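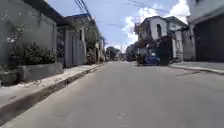
*The street, under blue sky and white clouds.*

Friday, still up at midnight. The tooth won. I gave in and went to the dentist at Elholm, after three weeks of chewing on the left like a suspicious horse.

The receptionist handed me a form with a box for "last visit." I wrote "recently," and she looked at me over her glasses until I crossed it out.

Verdict: a crown. The estimate came to 3245 for that and two fillings I hadn't even complained about. I asked what it would cost to leave it alone and was told that was a different kind of expense. They want 300 down before they order anything. I paid it with the numb half of my face and couldn't feel whether I was smiling, so the woman at the desk got whatever she got.

Walked home with my scarf up, though it's September and much too warm for one. Tried soup. Most of it went down the scarf.

Called Privusus about the insurance in the afternoon. Almost 60 minutes on hold, with one pan flute song, and then a cheerful young man told me crowns are covered after the first year. I joined in March. He asked if there was anything else he could help me with today, and I said I didn't see how there could be an "else."

The numbness wore off at four. I miss it.

Have moved 100 out of the vacation envelope and into the tooth envelope. Oatmeal tomorrow. Must buy a softer toothbrush and find out where I put the March paperwork.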